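In Defense of the Boring Bathroom Shelf

My grandmother washed her face with a plain bar of soap, patted it dry with a towel that had been line-dried so often it could have sanded a door, and put on cold cream before bed. That was the whole program. She had lovely skin until the end, and I used to think of her every time I opened my own cabinet and something fell out of it into the sink.

I bring this up because last January I finally sat down with a cup of tea and a calculator and added up what was in there. It came to $467. There was a serum for mornings and another for evenings, a mist I had bought on vacation in Grostenby because the woman at the counter was so kind to me, two acids I was afraid of, and a jar of something gray that I believe was meant for elbows. I am fifty-three years old and have a perfectly ordinary face!

My friend Angharad Humphreys, who has listened to me complain about my cheeks for a good long while now, asked me a question I couldn't answer. Which of these do you like? I stood there holding a bottle in each hand. I liked the smell of one. I liked the lid of another.

So I put nearly everything in a box under the stairs and kept a mild cleanser, a plain moisturizer and a sunscreen. I had promised myself 30 days, and the first week was harder than I care to admit — my hands kept reaching for things that weren't there, the way your tongue goes to a missing tooth. My face felt naked. By the second week I had stopped noticing, and by the third I was going to bed earlier, which I'd guess did me as much good as anything in the box.

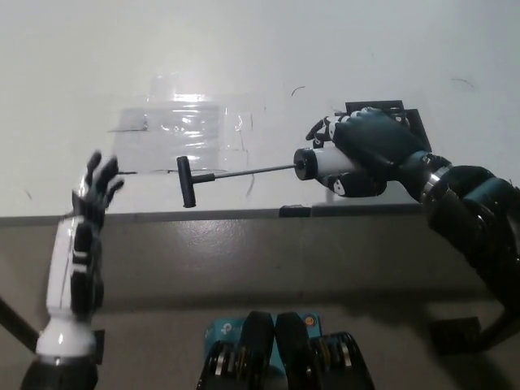 Photo: Otakar Čierny

Now, I don't want to be unfair to the people who enjoy all this. My sister-in-law has a routine that takes most of an evening, with music and a special headband, and she comes out of it glowing and pleased with the world. That's a hobby, and a nice one, and I wouldn't take it away from her any more than I'd take away somebody's tomato plants. What bothers me is the worry that gets sold along with the bottles. Every new cream seems to arrive with a new thing wrong with us. I had never given a thought to my neck until I was told it was late to start.

And of course some skin truly does need help. If you have a rash that won't quit, or a spot that is changing, please go and see a doctor, and don't let a cheerful woman with a newspaper column talk you out of it. I mean the rest of us, who are mostly a little dry in winter and a little tired.

I still have the box. I gave the mist to a neighbor and threw out whatever had separated, and once in a while I open the elbow cream and have a sniff, for old times' sake. Angharad has asked for the nice lid, if I ever finish what's under it.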